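Learn > Kids' Corner > Computers and Libraries > How a Digital Library Works

How Does a Digital Library Work?

Aug 1, 2019

14 shares | 3 comments

Have you ever walked into a library and smelled that papery, dusty, slightly cookie-like smell of old books? It's a lovely smell, and I'm sorry to say that a digital library doesn't have it. What a digital library does have is room. Lots and lots of room! You could fit every book in your school into a digital library and still have space left for all the books in the next town, and the maps, and the songs, and the newspapers your great-grandparents read over breakfast.

So what is it? A digital library is a collection of books and other things to read, look at or listen to, all kept on computers. You visit it with a tablet, a phone or a computer of your own, and you can do it in your pajamas if you like.

Let's follow one book on its way in. Our book is a thin green one about lighthouses, and it lives on a shelf in a little town called Skavuvico. It has 32 pages, and it is so old that the corners crumble a bit when you turn them.

First, getting scanned

Somebody has to take a picture of every single page. This is called scanning. The person doing it (with very clean hands, please!) lays the book in a soft cradle shaped like a wide letter V, so the spine doesn't have to bend too far. Click goes the scanner, over goes the page, click again. Some machines can turn the pages on their own with a little puff of air, but for an old book like ours a careful person is usually better.

Now we have 32 pictures, one for each page. You could read them already, just by looking. But the computer can't! To a computer, a picture of the word "lighthouse" is only a lot of dark dots and light dots.

Next, teaching the computer to read

There is a special kind of program that looks at those dots and works out which letters they make. It's called OCR, which is short for "optical character recognition," and you're welcome to forget the long name right away, as most grown-ups do. It goes along line by line, a bit like you did when you were first learning to read, saying to itself (well, sort of) "that round one is an o, and that tall one is an l."

It makes mistakes, too. An "rn" squashed close together looks an awful lot like an "m," so the word "barn" might come out as "bam." In one old storybook from the Danska collection the program had to read 277 pages of curly, fancy letters, and the farmer in that story kept his cows in a bam from beginning to end. People read through the words afterward and fix what they can.

Then, the label

Imagine putting your favorite toy into a box, and the box into a room with a million other boxes that all look the same. You'd never see it again! That's why every book in a digital library gets a label. The label says what the book is called, who wrote it, when it was made, what language it's in and what it's about. Librarians call this "metadata," and it means information about information. For our green book, the label might say "lighthouses," "sea," "ships" and "storms."

When you type "storms" in the search box, the library doesn't go running through all its shelves. It looks in a giant list it made earlier, called an index, much like the one at the back of a school book. The Hämäläinen children's shelf has 1,062 books on it, and the computer can check its list for all of them before you've finished blinking.
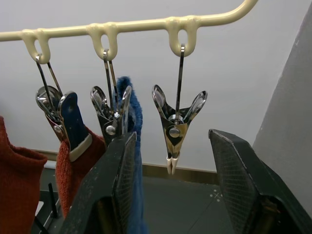
Can two people read the same digital book at the same time?

Sometimes they can. If a book is very old, like our lighthouse book, usually anyone may read it whenever they want. Newer books are different. The library pays for a certain number of copies, and if it paid for 7 copies, then seven people can borrow the book at once and the eighth has to wait in line, just as with paper books.

Where are the books kept, really?

They live on big computers called servers, which sit in cool rooms and hum all day and all night. A good library keeps more than one copy of everything, in more than one place. Suppose our green book is stored on a server in Skavuvico and again on one in Sostero. If the first server breaks down, the second one still has all 32 pages, crumbly corners included.

And what happens to the paper book? It goes back to its shelf, or into a special box that keeps out light and damp, where it can have a good long rest. If your own library has a digital collection, ask the librarian to show you how to sign in. You'll probably need your library card number, so bring the card along.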